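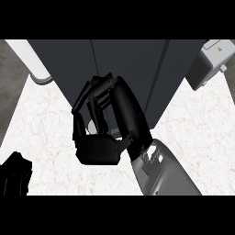 FOR IMMEDIATE RELEASE
4 April 2025

Jotano opens its first repair counter, and yes, you can bring the toaster

I've been putting off writing this because I wanted to be sure the doors would really open. They will! Jotano, the little home goods shop I started out of my garage, is opening a repair counter inside our Cernix store this month, and I couldn't be happier about it.

If you've shopped with us before, you know how this goes. You come in for a lamp cord or a cabinet hinge, we get talking, and half an hour later you're telling me about the mixer your aunt left you that hums but won't spin. For years all I could do was nod and say I was sorry. Now I can take it off your hands and put it on a bench.

The counter will handle small appliances, lamps, fans, radios, sewing machines and most things with a plug that you can carry in under one arm. We'll look at hinges, drawer runners and door catches too (bring the part, please, and leave the cabinet at home). We won't be doing phones, laptops or anything that runs on gas. I know, I know. Maybe later.

Looking at an item costs nothing. If we think we can fix it, you'll get a written price before anybody picks up a screwdriver, and if you'd like to take it home and think it over, that's fine. Most simple jobs, like a new cord or a switch, will be done while you wait.

A word on parts, which were the hard bit. We've bought the full back stock of Cerach, the old hardware supplier across town that closed its warehouse in January. That gives us 2173 different parts on the shelf from day one, including 86 kinds of knob. I spent most of the winter sorting knobs. My kitchen table has only just come back into use.

The bench itself was built by Lukoševičius, a family workshop that makes furniture for schools and sewing rooms, and it's a beauty. It has a lip along the front edge so the screws don't roll off, and I wish I'd had one years ago.

To get things moving, the first 1000 customers at the counter will get a free replacement cord or plug of their choice, fitted on the spot. One per household, and you don't need to buy anything else.

We'll also be running an evening class called Fix Your Own Lamp. It's two hours, tools are provided, and you take your lamp home with you. Sign up at the register.

The store is at 730 Cernix Road, with parking in back. The repair counter is on your left as you come in, past the paint.

Press questions, odd requests and photos of broken mixers can go to the store's front desk. I read everything, though it may take me a day or two to answer.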